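The Fourth Finger
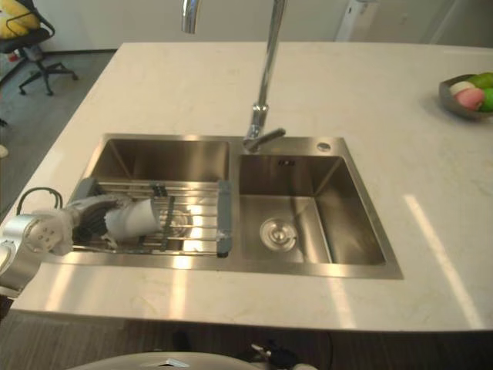
The Stakari arm at the sink, with the white cup over the rack.

Vesela Lazarević had the side plate screws in the lid of a jam jar and did not want anyone to talk to her until they were back in. Wyn Lewis talked to her anyway.

"Is it the wrist again?"

"It's the cable," she said. "It's been the cable since December."

The cable ran out of the top of the arm near the wrist, made a loop in the air and came back down along the casing. When the hand turned a cup over, the loop pulled tight. When the loop pulled tight, the hand let go. They had lost two cups that way, one in the sink and one on the carpet, and the one on the carpet was the one that broke.

Wyn leaned on the wall and drank his tea. He had come up from the workshop at Graka in the van, with a box of clips and a new lead, and he had been told to be back by four o'clock. The lead was twice as long as the old one. Vesela had measured it against the arm and shaken her head.

"Too much slack and it'll catch on the tap," she said.

"Popescu said longer."

"Popescu hasn't seen the tap."

Wyn looked at the tap. It was a tall one, and the arm had to pass close to the spout to get to the rack. He put the new lead back in its bag.

She moved the clip instead. It was a small job. She undid it, slid it a little way towards the elbow, did it up again and bent the wrist by hand as far as it would go. The loop opened and closed. She bent it the other way. Then she took the screws out of the lid and put them back in the casing, going across from corner to corner and giving each one a last quarter turn.

"Right," she said. "Stand over there."

The first thing after any work on the wrist was the zero. The arm had to go to its rest position, low by the edge of the worktop, and stay there while the numbers settled on her laptop. The shoulder came up clean. The elbow came up clean. The wrist was out by a hair and she told it so, typing with one finger, and ran it again.

After that came the hand. She had it open and close on nothing, then on a sponge, then on her own thumb, which was not in the procedure. Hussam Bataineh had written the procedure, and he had put in a line about thumbs after the last time he watched her do it.

"He'll know," Wyn said.

"He's in Terov till the end of the month."

"He reads the logs."

The fourth finger was slow. She watched it close on the sponge a moment behind the others. It had always been slow, and before the cable started they had spent most of one autumn on it. Hrvoje Nikolovski had taken it apart on a tea towel at this same sink and found nothing wrong, and put it back together, and it was exactly as slow as before. In the end they had written the delay into the settings and told the others to wait for it.

She checked that the setting was still there. It was.

"Cup," she said.

Wyn passed her a white cup and she stood it on the worktop, on the spot where the arm had been taught to look for it. The arm went out and took it. The three quick fingers touched and waited, and the slow one came in, and the hand lifted.

Neither of them spoke. The arm carried the cup over the left-hand sink and started to turn it on its side above the rods of the rack. This was where the loop had always gone tight. Vesela bent down to see it better. It stood up from the wrist and curved back, and there was room under it.

The cup came down close over the rods and the hand held on.

"That's one," Wyn said.

"Four hundred more and I'll sign it."

"You're not serious."

"That's what it did before it dropped the last one. Four hundred good ones."

He looked at the clock and then at his van keys. She had already set the count going. The arm brought the cup back to the worktop and let it go, fingers opening in their order, and then reached out for it again.

Montserrat Zabala put her head round the door and asked if she could wash up a plate.

"Use the other side," said Vesela. "And don't splash the elbow."

Montserrat washed the plate in the right-hand sink, keeping her own elbows in, while the cup went over and back beside her. She was used to it. She dried the plate on her sleeve and asked whether it was fixed.

"Ask me tonight."

"You said that last time."

"Last time I was wrong about the clip."

Wyn rang the workshop from the corridor. Vesela could hear him through the door, telling someone that the long lead was no good – no, he hadn't tried it, she had held it up – and that he would be late. When he came back he had taken his coat off.

"What are we on?" he said.

She turned the laptop so that he could see for himself, and he pushed the box of clips up against the wall and sat down on it. The loop opened. The loop closed. The slow finger came in behind the rest.

We use cookies to remember your reading preferences and to see which stories are read. By continuing to use this site you agree to this. Accept | Manage settings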